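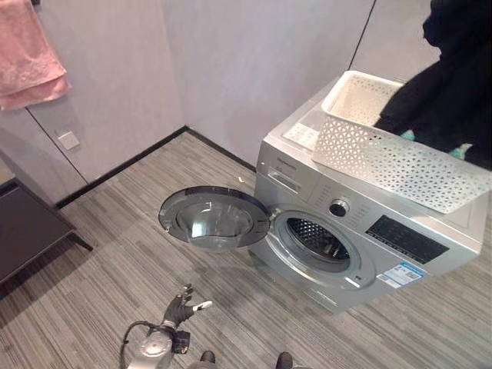

Parvaneh Golestani wrote back after the last report that residents would use a laundry room more if they knew when the machine was free, and asked us to put that ahead of any new equipment. We agreed, and most of the work since April has gone into it.

Progress at the Furkstead house

The front loader is in daily use. A sign-up sheet now hangs by the door with 2 slots each morning and more after lunch. Residents logged 106 loads in this period. The white basket on top of the machine is for shared use, and people are asked to empty it when their slot ends. This works on most days - mornings are still a problem, when one person's clothes are often waiting while the next person wants to start.

Residents are asked to leave the door open between loads so the drum can air out. Rafsan Khan wipes the rubber seal and rinses the detergent drawer at the end of each week.

Spending

We spent 700 dollars of the laundry budget, mostly on a plumber's visit and a new inlet hose. A further 100 dollars went to detergent. The line for a drying rack has not been touched.

Still to do

Mbali Nel is getting prices for the rack. We also want short instructions in Farsi and Vietnamese for the program knob, as new arrivals tend to pick the longest cycle. Trinh Mạch has a draft of the Vietnamese text and Golnar Asadi will do the Farsi.

We are not asking for more money at this point. We would like your approval to carry the unspent rack money over to the next period.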